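Condiments and Sauces, Week 4: Why Ketchup Won't Pour

Okay, so last time we did mustard, and I promised you the fun one. Ketchup is a shear-thinning fluid, a fancy way of saying it gets runnier when you push it around. Sitting still, it acts almost like a solid. Give it a good shake and it loosens up and goes everywhere (my shirt can back me up on that).

The thickness comes mostly from tomato pulp and pectin, plus whatever gum the maker stirs in. Water by itself would run straight out, no shaking needed. 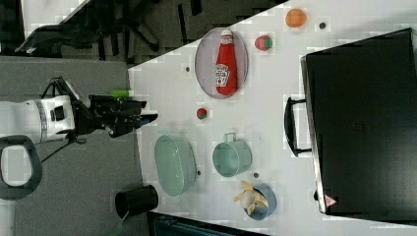 What we'll do in lab

Grab a cup of the Derano sauce and a cup of plain tomato juice. Tip both to 65 degrees and write down when each one starts to move. Then stir the sauce hard for a bit and tip it again! I love this part, you really do see it give up. Please write your times on the Workonero sheet and not on a napkin, I've had 400 napkins over the years and I can't read any of them.

Storage matters too. Cold sauce is thicker, so take yours out of the fridge before class starts, and keep the lid on until you need it. 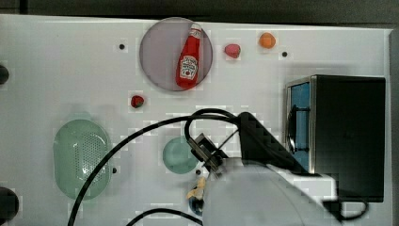

Do we need to know the math for the test?
Just the shape of the curve. Be ready to sketch how thickness drops as you stir faster, and label both axes.

Reading for next time is the mayonnaise chapter, and bring a whisk if you own one.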